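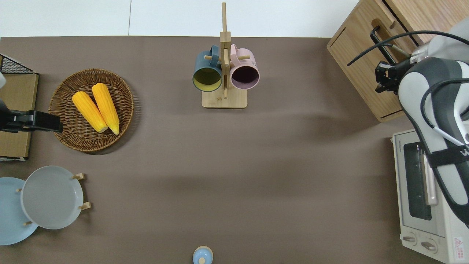
Oi-ling Chou studies how plant cells move their mitochondria around, and she has spent the past four years trying to find out what makes the tiny power plants stop where they do. Her group at the Camthorpe lab works mainly with root cells from young maize seedlings. People tend to think of maize as something yellow that ends up on a plate, like the two ears lying in the round woven basket on the table, but Chou rarely deals with the ear at all. "I need the root tip," she says. "A few millimeters of it. By the time there is an ear, the plant has stopped being useful to me."

Mitochondria in plant cells are small, separate and nearly always moving. In animal cells they tend to travel along microtubules. In plants most of the long-distance movement runs on actin filaments, with motor proteins called myosins doing the pulling. That much has been known for a long time. Chou is interested in the pauses.

"If you watch one cell for a few minutes, you see mitochondria that go fast, then sit still, then go again," she says. "For years those pauses were treated as noise. We wanted to know if they happened at particular places."

Her group labels the mitochondria with a fluorescent protein and records living roots under a spinning disk microscope. Each recording lasts up to 30 minutes. After that, Chou says, the light begins to affect the cells and she no longer trusts what she sees. The tracking software, called Otora, was written in the lab by Ciarán Duggan, and it follows each mitochondrion from one image to the next. It loses them when they cross paths, so part of the data still has to be checked by eye.

Aisling Noonan, a graduate student, did most of that checking. She noticed that many of the pauses fell close to the endoplasmic reticulum, the network of membranes that runs through the cell. "I thought it was a problem with the labeling," Noonan says. "The two colors can bleed into each other. I changed the dyes and repeated it, and the pattern was still there."

The group now suspects that a tethering protein holds the two organelles together for a short time. They have two candidates. Seedlings that lack the first one look normal, and their mitochondria pause as often as before. Seedlings that lack the second grow slowly – too slowly, Chou says, to be sure that any change in movement is a direct effect.

Peadar Ó Ceallaigh, who works on yeast in the same building, has urged her to be careful. Contact sites between mitochondria and the endoplasmic reticulum are well described in yeast, and he thinks it is easy to carry the yeast picture over to plants without enough evidence. Chou agrees with him up to a point. "The membranes are similar. The proteins often are not," she says. "So we have to do the work again."

Calcium is the next step. Both organelles store and release it, and a pause may be a moment when calcium passes from one to the other. Noonan has started testing a calcium sensor in the root cells. The signal is weak so far, and the older roots glow on their own at nearly the same wavelength. She plans to use younger seedlings and run the first full set in May.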